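Home | Reviews | Kitchen | Play | Outdoors | Contact

Tomden play food, sandwich set: a review after one winter

Soledad Ibarra
4 min read

I bought the Tomden sandwich set in January for our Monday playgroup, which meets in a church hall with a very cold floor. I have used it every week from then on, with children between two and five years old, and I think I can now write something useful about it.

First the price. It is not a cheap set. For the same money you can find three bags of thin plastic fruit in any discount shop, and I had those before. They cracked, and the cracks had sharp edges, so I threw them away. The Tomden pieces have not cracked so far. One slice of bread was bitten quite strongly by my nephew and the marks stayed, but nothing came off.
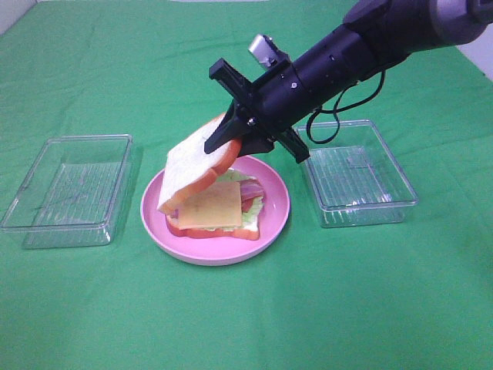

The second point is the size. The bread is large enough for a small hand to hold well, and the fillings do not disappear under the sofa. My friend Tyra Hedlund, who has the Roltville picnic set at home, complains that she finds the tomato slices in her shoes. The Roltville set is prettier, I must say it. The colours are softer and the box is a real little suitcase. If you buy for a shelf, buy that one.

What I like most is that the sandwich has no correct answer. A puzzle is finished and the child goes away. With bread and cheese they begin to talk: who is hungry, who does not like lettuce, who must pay. Two boys who did not speak to each other in autumn now run a café together, and the prices are terrible. I paid 1,000 pounds for a sandwich with no bread. 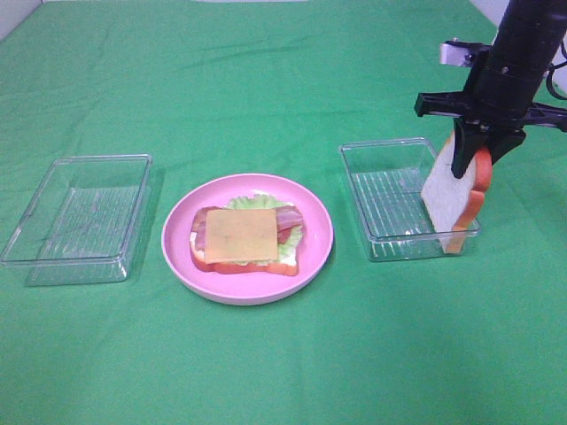

Ellunex Toy Library, Play Food and Home Corner Team

Now the bad things. The box is thin cardboard and it was broken in the second week, so you will need to buy some tub or basket. The pieces also make almost no sound when they fall, and this is good for the adults, but some children wanted a noise and tried to get one from the table.

Washing is simple, but slow. I use warm water with a little dish soap and a soft brush, then I leave everything on a towel until the evening. Do not put it in the dishwasher. Azadeh Shokri tried this with her own set and two slices came out bent like a roof tile. She wrote to Tomden and they answered politely, but the leaflet says hand wash only, so she received nothing.

I would also like to buy single pieces. If you lose the cheese, you must buy a whole new set, and this annoys me a lot. Goicoechea sells spare parts for its tea set, so it is possible to do it.
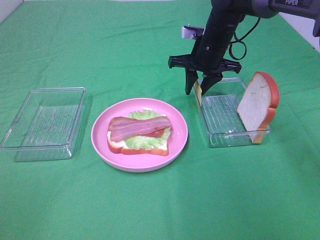
Is the set suitable for a child who is not yet two?
I would wait a little, as the smaller fillings go straight into the mouth at that age and you would have to sit beside the child all the time.

My mark is four stars from five. I took away one star for the box and for the spare parts. With a better box I would perhaps forgive the rest. We will keep ours, and I have asked for the Tomden soup set for next winter, if the money of the group allows it.

83 shares | 2 comments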